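Section 3: Setting up your Willix label printer for the spice jars

Right, you've got the Willix out of its box and the roll of labels is sitting on the bench. I've now done this on three kitchens' worth of jars (mine, my mum's and Edit Csonka's, and Edit owns a LOT of paprika), so I'll give you the order that works for me.

1. Wash the jars the night before and leave them upside down on a tea towel. Old glue comes off with a bit of eucalyptus oil.

2. Plug the printer in and hold the power button until the light goes green. Mine takes ages. Go and put the kettle on.

3. Drop the roll in with the shiny side facing you, then close the lid until it clicks. If it doesn't click, take the roll out and start again – forcing it bent the little tab on my first one and I had to order another from Narier.

4. Open the label program and pick template 101. It's the plain one with the thin border. Template 8 looks nicer on the screen but chops the tail off every letter y, so your thyme and cayenne come out looking a bit sad.

5. Type in all your names before you print anything. I group mine by shelf, then do the baking things last.

6. Print one label, stick it on a jar and have a look from across the room. Too small? Go up a size and try again.

7. Happy? Print the lot!

Note: the roll is sold as 800 labels. Pieter Kekana gets his from the Barnovlow shop and reckons they stick better to tins than the Tóth ones do. I use Tóth on glass and haven't had one peel yet.

Caution: don't run the jars through the dishwasher with the labels on. The ink survives but the corners lift, and then you'll be picking soggy bits out of the filter.

Caution: keep the printer away from the stove. Steam gets into the roll and the labels start sticking to each other.

If you're putting colour on your labels, have a play with it before you commit to a whole shelf. I went with orange for hot, blue for sweet and green for leafy – use whatever makes sense in your own pantry. 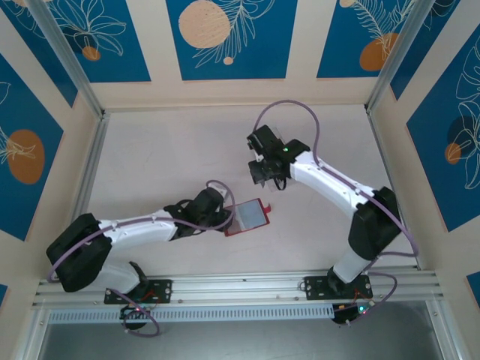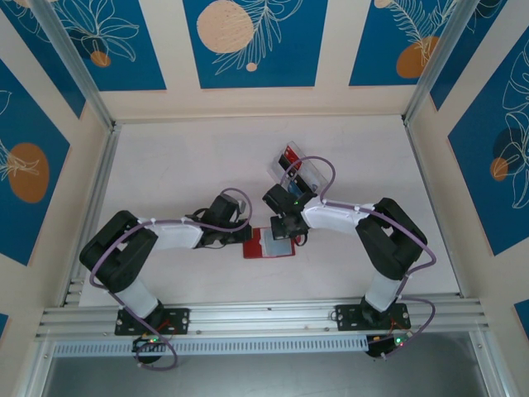
Both: cream walls or floor, white arms, a touch of red.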